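Why is a snack bag so shiny?

I love rice crackers, and I always eat them too fast! But have you ever stopped to look at the bag? It has one very important job, and that's keeping the air out. Crackers soak up water from the air (yes, there's water in it, even indoors) and then they go soft and chewy. Yuck.
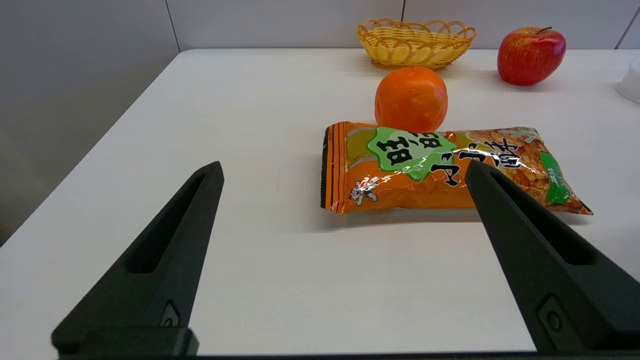 A bag of rice crackers and an orange: two snacks, two wrappers!

Look at the crimped end of the bag. Crimped means squashed into a tight seal. Now, an orange comes with its own wrapper, the peel, and that helps to keep the juice in. Clever old orange! Try leaving one cracker out on a plate overnight and crunch it in the morning. I did mine in January and it was horrible.

Blandine Collet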